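The Two Hundred and Twenty-Seventh Time

By the middle of September, Kumudini Bepari had moved the black dish 226 times, and she had come to know it the way you know a neighbor's dog, fondly and with an eye on where it was likely to go next.

She had taken the job at Nenance because it was a short walk from her apartment, and because her daughter had moved away to Otthorpe and left her with a great many free afternoons. The ad had asked for patience and steady hands. Kumudini had been a seamstress for most of her life, so she had both, although she would have told you that the patience came and went. What she did now was sit in a chair with a handle in each fist and move the arm through the same small errand over and over, so that the program (it was called Atumix, a name she privately thought better suited to a cough syrup) could learn the errand from her. They wanted 400 good ones. A good one was one you would be happy for somebody to copy.

"And if I do it badly?" she had asked on her first morning.

"Then we mark it and you do another," said Yeoh, who ran the kitchen room and ate his lunch in it with the lights off. "Try not to do it badly in an interesting way. It likes interesting."

So she tried to be dull. She brought the arm over the toaster, slowed down, turned the wrist, closed, lifted, and set the dish where it was meant to go. Then she got up and put things back, a little differently each time, as the sheet on the wall told her to, and sat down again. It was a good deal like hemming curtains. You stopped looking at the whole window and looked only at the next inch, and while you did that your mind went off and had a very nice time somewhere else.

Hers mostly went to her mother's kitchen, where there had never been half so much counter. Her mother had taught her to roll out dough there without once explaining anything. She had simply stood behind her, put her own hands over Kumudini's hands, and pushed. It had gone on for a whole summer, and then one day the hands weren't there anymore — her mother was over by the door, shelling peas — and the dough was round. Well, nearly round. There was a corner to it, and her mother had a corner in hers too, in the same spot, and so, she noticed years later, did her daughter.

She was thinking about that corner at 2 in the afternoon when she started number 227, and perhaps that was why she saw what her left hand was doing. Just before she closed the gripper, she dipped it. It was a tiny dip, the kind of nod you give when you have found the end of your thread. She had no reason for it. She sat there with the arm hanging over the counter and tried to remember whether she had done it the time before, and she was quite sure she had.

"Yeoh," she called, "I believe I've been nodding."

He came over with his sandwich and they watched the old ones together, going back through the weeks, and there it was in every single one. Even on her first morning, when she had been so nervous that the arm shook, it had stopped over the counter and bowed its head a little before it took hold.

"I can start over," said Kumudini, who did not want to start over at all. "I'll do it straight."

Yeoh chewed for a long time. He was a kind man, but he was slow to get there, and she had learned to wait him out. He went through a few of them again, with his face close to the screen.

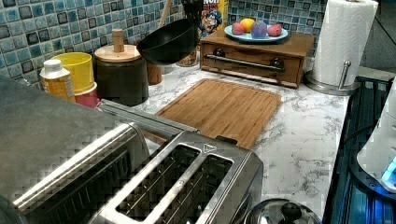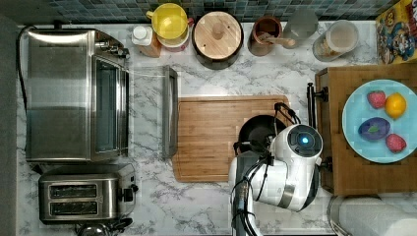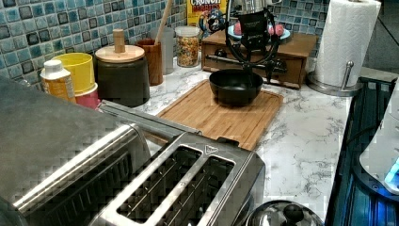
The arm at Kumudini's counter, with the toaster and the cutting board.

"Does it hurt anything?" he said at last.

"It wastes a second."

"Then it'll waste a second." He brushed the crumbs off the arm of her chair. "Go on, you've got plenty left to do."

She wiped her palms on her skirt and took up the handles. She thought she might call her daughter that evening and ask what she was making for supper. Then she brought the arm over, slowly, and let it nod.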